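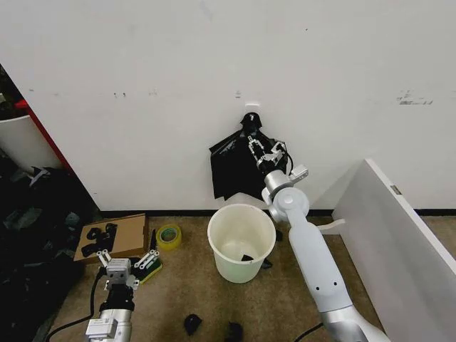 One gripper at the hanging bag, the other waiting by the sponge.

I've been to plenty of open days where the product was kept behind a rope and a man in a gilet told you what it would do next year. Sostmont's was on a Wednesday, up two flights of stairs, and the product was changing a bin bag.

The service is called Sayce. You don't buy the arms, you rent them by the month, and with them comes what the brochure calls a "task library", meaning a list of chores the arms have been taught. Bin lining is the one they lead with. I'd asked to see it because I help run the back office of a small chain of guest houses, where we get through 50 bags on a slow day and where changing them is the job everybody discovers they were just about to do.

Rhydian Wogan met us at the door and gave us each a lanyard, which made seven of us feel important. He does sales, and he has the gift of sounding mildly surprised by his own prices. The engineering was left to Piyumi Munasinghe, who had a laptop and a biscuit and plainly wished we'd all stand further back.

The set-up is cheaper-looking than I expected, and I mean that kindly. A stick-on hook goes on the wall, a bag hangs from the hook, and the bin stands underneath. Piyumi said they'd tried a proper dispenser made by a firm called Sotard, and it jammed so often that they went to a hardware shop and bought hooks. I liked her for telling us. Rhydian looked at the ceiling.
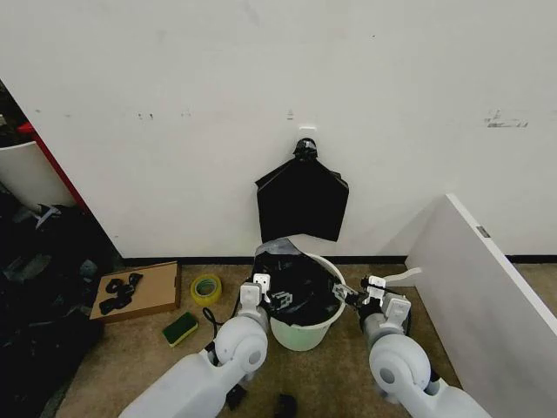

Both grippers at the bin, with a bag hanging ready on its hook.

Watching two arms deal with a bin bag is more gripping than it has any right to be (sorry). A bin bag is a horrible object if you think about it. It has no shape of its own, it clings to itself, and it has one opening which it prefers to keep to itself. I have stood in a corridor rubbing the end of one between finger and thumb for a good deal longer than I'd admit to my employer, so I wasn't about to sneer at a machine for taking its time.

And it does take its time. The brochure gives 76 seconds for a change of liner. I didn't have a stopwatch on it, but Ailsa Kinnear from the group, who manages a leisure centre and has less patience than I do, asked whether that was with a following wind. Piyumi said it was the average of the runs they'd counted. Ailsa asked which ones they hadn't. There was a pause while Piyumi finished the biscuit.

The answer, when it came, was quite a good one. They throw out any run where a person steps in, and they log those separately, and you can have the log if you ask. I asked. It arrived by email that evening and it's dull and thorough, both of which I take as a good sign.
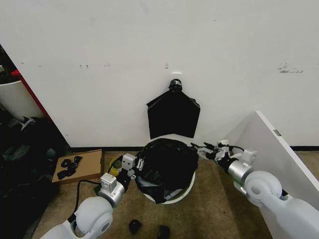

What worried me more was the question of whose bins. Ours are in bedrooms, wedged between a desk and a radiator, and no two guest houses have the same ones because my predecessor bought them in sales. Sayce wants the bin in a known spot under the hook. Rhydian's view was that we might "standardise the estate". We have four houses and a shed, so I shall be using that phrase at home.

There is a version on wheels planned, called Rerkis, which would go to the bin instead of making the bin come to it. We weren't shown it. We were told about it warmly and for some while, with a slide.

The money, then. It's 2000 pounds a month for the pair of arms, the library and someone on the phone. Fitting is extra. Hooks, I was assured, are included. 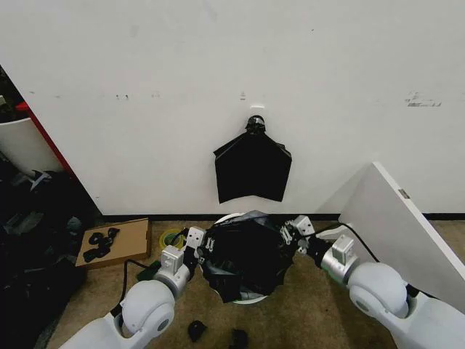 Eluned Maddocks, who came with me and does our rotas, thought the arms were rather sweet and the price was not. She'd want them to empty the bin, tie the full bag and take it downstairs, and at present the library stops well short of downstairs. Tying is listed as "in training". I'd put my own knots in the same category.

If you have one room with one bin that fills up all day, a kitchen or a workshop, I can see a case for it, and Ailsa took a form away with her. For us it's a no for now. I've asked to be told when Rerkis can manage a fire door.

They run these visits monthly and the next is in May. You book through Rhydian, parking is round the back by the skips, and the coffee comes from a machine that needed two members of staff to work it.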